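Shared Kitchen Hours Extended at Furkier Hall

May 16, 2024

Residents of Furkier Hall will have longer access to the shared kitchens on floors 2 and 7 beginning next week. The new hours run from early morning until 11 p.m. daily, including weekends and the final examination period. The Office of Residential Life approved the change after reviewing the spring housing survey, to which 465 residents responded. Evening access was the most frequent request.

Both kitchens remain open to all residents of the building and their registered guests. Reservations are required only for groups of eight or more and may be made at the Notetti Desk in the main lobby. Small electric appliances are permitted on the counters and tables provided they are attended at all times while in use. 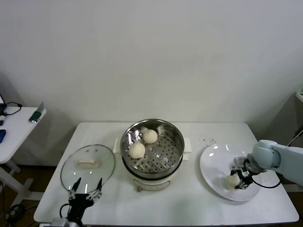
Steamed buns in an electric steamer pot.

Residents are reminded that food left in the refrigerators must be labeled with a name and room number. Unlabeled items will be discarded every Friday morning. Cookware may not be stored in the kitchens overnight -- lockers are available on the ground floor at no charge.

The kitchen in Diramis House will stay closed through the end of May while its ventilation system is replaced. Diramis residents may use the Furkier kitchens during this time by showing their building card. Questions may be directed to the Residential Life office in the Dimaculangan Building, Room 8.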